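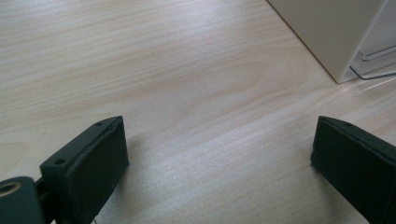 Figure 2. View from the camera on the hand-held gripper over the bench of the Zarnwood cell, with the jaws open.

4.2 Care of the finger pads

The Zarnwood cell has one arm and one parallel gripper, and it is used by two groups that share the same bench. In the first months we cleaned the pads only when an operator complained. This gave us poor records, because a complaint usually came after many bad grasps. We therefore wrote a fixed procedure, which is kept in the Lilline log together with the calibration files. The inspection starts with the wrist camera and the jaws wide open over bare tabletop, as in Figure 2, so that the inner faces of both fingers can be compared in one view. In the figure the covering of the left finger looks a little frayed along its top rim. We note such a rim as grade 2, which means that the pad may stay in use but must be looked at again after the next 15 hours of work. At grade 3 the pad is replaced.

Pads are always changed as a pair. When we changed only one, the new pad was thicker than the old one and the object was pushed to one side during closing. The old covering is pulled off by hand, the finger is wiped with alcohol, and the new piece is pressed on for 18 minutes under a small clamp. We use the pads from Kamath in the standard thickness. Before the finger goes back to its linkage, the operator turns the joint by hand and feels if there is play. If there is play, the bushing is changed too, and this is written in the log on a separate line.

After each change the zero width of the gripper has to be set again. The jaws are closed slowly without an object, and the motor position at first contact is saved as zero. We repeat this until two readings in a row agree. The camera does not need a new calibration, unless its bracket was loosened. The Plunport software still loads the old zero after a restart if the file was not saved, and this mistake happened to us in September. The procedure now asks the operator to restart the controller once and read the value again before the cell is released.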